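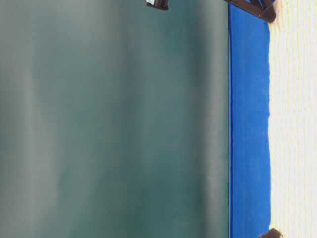

What is in the Skurkness set?
Pictures and short notes about colored cloths and mats, the kind that get folded, smoothed out and put away again in an ordinary workroom.

Skurkness began in February as a small side folder of Taltero and kept growing until it needed a README of its own. There are 1457 entries in it now, and 1385 of those have a written note to go with them. The other entries are still waiting their turn, so please be patient with us!

Folder layout
mats: flat pieces and borders
cloths: anything that folds
notes: plain text, one file per entry

Color names are everyday ones (teal, gray, royal blue) and were chosen by eye, so two people may well disagree over where a grayish teal ends and a plain gray begins. We left those disagreements in. Entry 112 has 2 notes for this very reason, and I'm rather fond of both.

Corrections are always welcome, even tiny ones about a seam or a spelling. Send them to Oratile Mabaso, with the entry number in the subject line.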